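Tips from the shared bench: teaching an arm to work inside an old PC
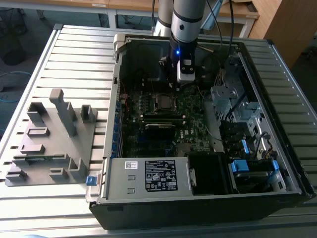 Start with a scrap computer and be fussy about which one you pick. I spent most of July trying to get our arm to work on bare circuit boards taped to the table, and it was miserable, so if you're thinking of building something like this at home or in your own workshop, do go straight for a whole tower. Lay it on its side with the panel off and you've got something heavy that mostly stays where you put it. The Dell we use has blue plastic clips and tabs dotted about inside, which are a joy for lining things up by eye when so much else in there is black or grey. It also has an empty CPU socket, so there's one less expensive thing to squash!

Now for the bits I wish I'd known sooner.

Print a fixture plate before you write any code. Ours sits on the table to the left of the case and has blocks, slots and a T-shaped post for resting parts against. Mine took 8 hours to print and the first one warped like a crisp (my own fault, I'd left the window open next to the printer). Matúš Pešek told me to print it slower with a wide brim and the second came out lovely. Grey filament hides scuffs better than white, by the way.

A slatted aluminium table is worth saving up for. You can bolt things into the grooves wherever you like, then shift them along when you change your mind, and I change my mind a lot. Keep a paintbrush handy for the grooves, they fill up with screws and biscuit.

Think about your cables early. Ours run up the arm, and I leave far more slack than looks sensible. Before you run anything at full speed, move every joint to its furthest point by hand or at a crawl and watch whether anything goes tight. I pulled a connector clean off in my first week and had to ask Telma Huenchumán to solder it back on, and she was very nice about it, considering.

Give the gripper a light. A small blue LED on the front is plenty. I use mine to tell me the thing is powered, so I don't go poking my fingers in when it might move. Fladdale, our little workshop, has a rule that you hit the stop button before you reach into the case, even for a second, even if you're sure.

Please leave the power supply shut. Unplug the computer from the wall before you start, and don't be tempted to open that silver box and have a look, as the insides can hold a nasty charge for a good while.

Go slowly on the way down. I have the arm stop 5 centimetres above the board, wait 2 seconds, then creep. Uriel Bustos thinks this is far too cautious and his bent memory slot says otherwise. For the very last bit I let the gripper go slightly soft so it can wriggle into place, the same way you would with your own hand.

Write your positions down on paper too! I lost a whole evening's worth when the laptop updated itself, and now there's a notebook on a string by the bench. Put the date next to each set and a note of which computer it was for, and start a fresh page whenever the case gets moved.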